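Über uns

Zondia betreut Roboterzellen im Betrieb: Wir richten sie ein, halten sie instand und reparieren sie. Die Zellen gehören unseren Kunden, Bau und Verkauf machen andere. Unsere Werkstatt liegt im Gewerbepark Tilthorpe, Halle 9, zusammen mit dem Ersatzteillager und der Versuchszelle, an der wir Abläufe ausprobieren und neue Kolleginnen und Kollegen einarbeiten.

Wer wir sind

Gegründet wurde Zondia von Hildegard Ruppert, die vorher in der Instandhaltung einer Verpackungsfirma gearbeitet hat. Heute sind wir 19 Leute, die meisten aus der Mechatronik und der Elektrotechnik, dazu zwei Tischler. Die technische Leitung der Versuchszelle hat Kam-wah Liao. Wer eine Störung meldet, spricht mit jemandem aus der Werkstatt. Ein Callcenter haben wir nicht.

Die Versuchszelle

In der Zelle arbeitet ein Arm über einem Lochrastertisch. Gegriffen werden kleine Teile: Klötze, Kappen, Hülsen, je nachdem, was ein Kunde gerade umstellen will. Der Tisch ist über das Raster verschraubt, Auflagen lassen sich abnehmen und wieder an dieselbe Stelle setzen. Die Grundeinrichtung läuft immer gleich ab:

Tisch ausrichten und Verschraubung nachziehen.
Auflage einlegen, Höhe an den vier Ecken messen.
Nullpunkt des Arms anfahren und mit dem gespeicherten Wert vergleichen.
Marker einmessen. Bei einer Abweichung wird die Kamera neu kalibriert, der Marker bleibt, wo er ist.
Greifhöhe für jedes Teil einzeln anlernen, zuerst mit verringerter Geschwindigkeit.
Probelauf über 262 Griffe. Fehlgriffe kommen mit Teil und Position ins Zellenbuch.

Das Zellenbuch liegt in Papierform an der Zelle. Es gibt auch eine Datei, aber eingetragen wird zuerst im Buch. Bei Kundenanlagen legen wir auf Wunsch ein eigenes an und lassen es dort.

Wartung

Nach jeweils 1000 Betriebsstunden steht die Zelle einen Tag. Dann werden Greifer und Flansch abgenommen und gereinigt, die Kabel im Schleppbereich auf Scheuerstellen geprüft und die Bremsen der Achsen einzeln getestet. Dichtungen am Handgelenk tauschen wir bei dieser Gelegenheit mit, auch wenn sie noch gut aussehen. Den Not-Halt prüfen wir öfter, nämlich vor jeder Schicht. Eine Auflage, die sich verzogen hat, geht in die Tischlerei und kommt abgerichtet zurück oder gar nicht.

Die häufigste Ursache für Fehlgriffe war bei uns im vergangenen Jahr eine verstellte Greifhöhe nach einem Wechsel der Auflage. Danach kamen verschmutzte Kameragläser. Der Arm selbst war selten der Grund.

Bei Reparaturen arbeiten wir nach Möglichkeit mit Tauschteilen aus dem eigenen Lager. Die Greifermodule beziehen wir von Funell, Halter und Zwischenflansche fertigt die Dreherei Fabbri zwei Straßen weiter nach unseren Zeichnungen. Was im Lager fehlt, wird noch am selben Tag angefragt, und der Kunde bekommt den Liefertermin schriftlich.

Aus der Werkstatt

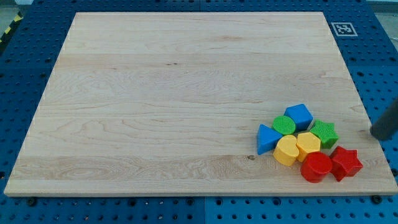
Text: Kam-wah Liao, Technische Leitung | Januar 2026

Wir haben in der Versuchszelle auf eine Auflage aus Ahorn umgestellt. Die Formklötze aus Kunststoff, mit denen wir das Anlernen üben, sind geblieben: Zylinder, Sterne, ein Würfel, ein Dreieck und ein Sechseck. Eng zusammengestellt sind sie schwieriger zu greifen als einzeln, deshalb beginnen wir inzwischen mit der Gruppe. Die Greifhöhen mussten nach dem Wechsel alle neu angelernt werden, der Marker auf dem Tisch wurde nicht versetzt. Bei den Sternen ist der Winkel wichtiger als die Höhe, und ein gekippter Stern wird gesondert angelernt. Die Werte stehen im Zellenbuch, die der alten Auflage sind durchgestrichen und bleiben lesbar.

Einarbeitung und Besuch

Neue Leute verbringen die ersten Wochen an der Versuchszelle, bevor sie zu Kunden mitfahren. Sie richten die Zelle mehrmals vollständig ein, auch wenn sie schon eingerichtet ist. Im Juni nehmen wir wieder Schülerpraktikanten, Bewerbungen bitte an Hildegard Ruppert. Kunden können die Zelle nach Absprache für eigene Teile nutzen. Bringen Sie bitte mindestens zehn Stück von jedem Teil mit, dazu die Zeichnung, falls vorhanden. Sicherheitsschuhe haben wir in den gängigen Größen da.

Störungsmeldungen nimmt die Werkstatt telefonisch an. Halten Sie die Seriennummer der Steuerung und den letzten Eintrag aus dem Fehlerspeicher bereit.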